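Residential lane

A residential lane is a narrow paved street that gives access to houses and walled plots. It carries little through traffic and is normally shared by pedestrians, bicycles, motorcycles and cars moving at low speed. The term covers streets of differing legal status, and a lane may be public, private or held in common by the owners of the adjoining plots. This article deals with lanes lined by low buildings and boundary walls, in which the carriageway, the edge and the frontage are built close together and are usually maintained by different parties.

Contents
1 Layout
2 Carriageway
2.1 Surface wear
2.2 Patching
3 Edge and drainage
4 Frontage
4.1 Roof overhangs
4.2 Gates and pillars
4.3 Boundary walls
5 Trees
6 Parking
7 Records and survey
8 See also

Layout

Most residential lanes are straight or nearly so, following the property lines that existed before paving. The width is fixed by the distance between facing walls and cannot be increased without taking land from the plots. Houses may stand directly on the line of the lane, with walls and gates closing the gaps between them. The result is a continuous built edge, broken by entrances.

Because the buildings are low, a lane of this type remains open to the sky even where it is narrow. Shade comes mainly from trees and from roofs that project toward the street.

Carriageway

The usual surface is asphalt or concrete laid over a compacted stone base. Asphalt consists of graded stone, called aggregate, bound with bitumen. In a new surface the fine material and binder fill the spaces between the larger stones. Lanes are often paved in a single thin course, which is cheaper than the layered construction used on main roads but leaves less material to wear away. 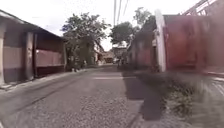 Surface wear

Loss of binder and fine material from the top of the pavement is called raveling. The larger stones are exposed first and then begin to come loose, so that the surface becomes coarse to the touch and noisy under tires. Raveling is caused by aging of the binder, poor compaction, standing water or an insufficient amount of bitumen in the original mix. It seldom develops evenly. A lane may be rough on one side and comparatively smooth on the other, particularly where the two sides were paved at different times.

A related condition, polishing, occurs when traffic rubs the exposed stones smooth. It is less common in lanes, where vehicle counts are low.

Patching

Patches are placed over potholes and over trenches cut for water, gas or drainage connections. A trench that crosses the lane leaves a transverse strip, and one that follows the lane leaves a longitudinal strip. The new material commonly differs in shade from the old. The joint between a patch and the older pavement is a weak point – water enters there, and the edges break down before the center does. Sealing the joint with hot bitumen slows this process.

Edge and drainage

The edge of the carriageway may be finished with a raised curb, a shallow gutter, a narrow sidewalk or a combination of these. Concrete is the usual material. A curb holds the pavement in place and keeps surface water away from the base of the walls. Where a gutter is provided, the carriageway is sloped toward it, either from a raised center line or across the full width to one side.

Shallow gutters collect soil and leaf litter and darken with age. They are cleaned by hand in most lanes, as mechanical sweepers need more room to turn. At vehicle entrances the curb is lowered or bridged by a short ramp. Ramps that extend into the gutter obstruct the flow and are restricted under some local rules.

Frontage

Roof overhangs

A sloping roof may be carried beyond the front wall to protect the wall and the entrance from rain and sun. Short overhangs are supported by the rafters alone. Longer ones rest on posts or pillars set along the front of the building. An overhang without a roof gutter sheds water in a line below its edge, which over time wears a groove in soft ground or stains a concrete apron.

Gates and pillars

Entrances wide enough for a vehicle are normally set between two masonry pillars. The pillars carry the weight of the gate leaves and are made thicker than the adjoining wall for that reason. Gates of vertical boards are found alongside sheet metal and open bar types. Boards shrink and swell with the weather, and a clearance is left at the pillars and at the ground. House numbers, family names or trim may be fixed along the top.

Boundary walls

Walls are built of brick or block and are plastered and painted, or left gray. Painted walls are often given a darker band near the ground, where splashing from the road would mark a light color.

Trees

Trees in a narrow lane are planted either in the plots, with the crown reaching over the wall, or in openings at the curb. Overhanging branches are trimmed to keep a clear height for vehicles and cables. Roots near the surface can lift curbs and crack walls.

Parking

Cars parked in a narrow lane can block it. Motorcycles are parked close together along a wall, commonly under trees, and take up little of the width.

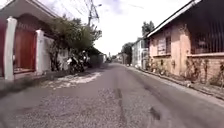

Records and survey

The condition of lanes is recorded less regularly than that of main roads. The Flaldale lane register, in the edition dated July 19, 2019, lists 3,355 segments under 14 surface codes and grades the edge separately on a scale of three. The Costello method uses the same three edge grades but treats curb and gutter as one item. Neither system records gates or walls, which are regarded as private property.

See also

Curb
Gutter (street)
Raveling
Shared street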